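Closar Community Help
2 min read

Gap between white wall panels and a wood table

Marwan Saliba
I put up tall white panels in the spare room in September, and the seams between them show as thin dark lines. There's a brown wooden table in front. Should I caulk the seams or leave them? The panels are Yammine and the room gets cold at night.

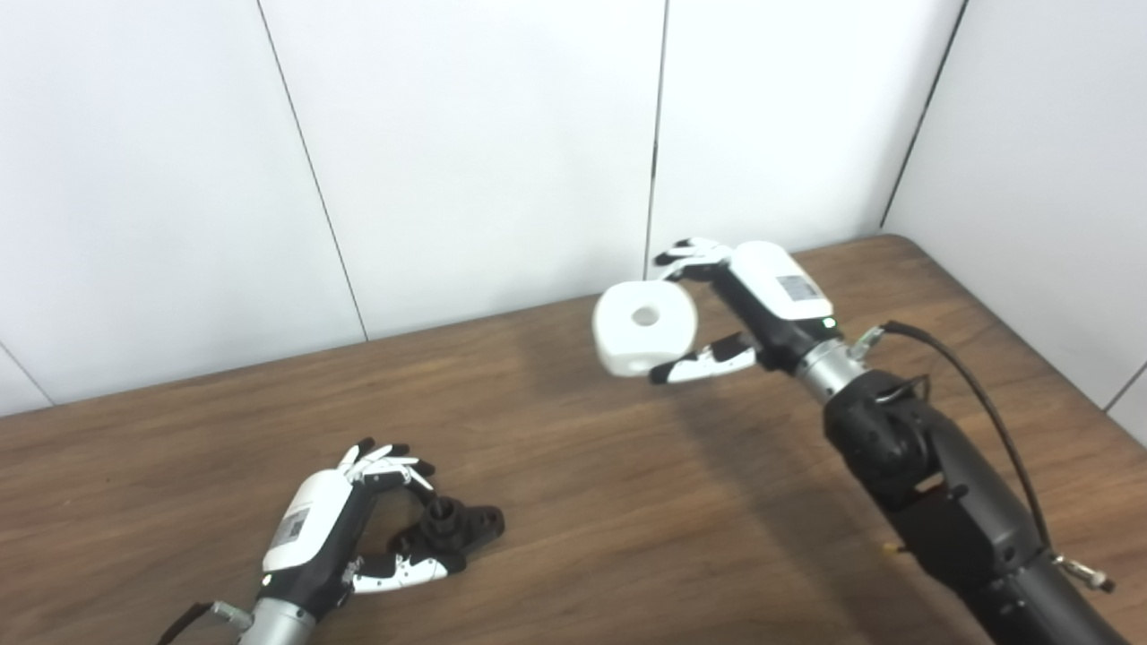

I already bought one tube of Inard white and haven't opened it. The wall is 100 inches long.

Hiba Nassar
Leave them through one winter. Panels move with the heating, and caulk put in now may split by spring. If you still want them filled:

1. Vacuum the seams and wipe them with a damp cloth.
2. Pull the table away from the wall and mask both sides of each seam.
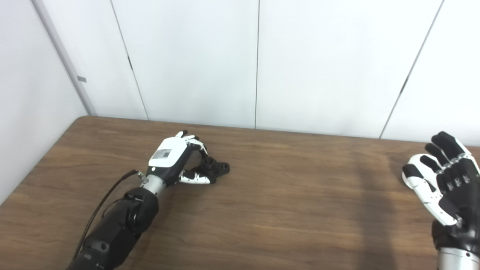
3. Run a thin bead, smooth it, and pull the tape while it's soft.

Keep the room above 60 degrees while it cures. Get paintable caulk. Silicone won't take paint.

erkis571
i just painted mine. looks ok

Contact | © Closar Community Help | Back to top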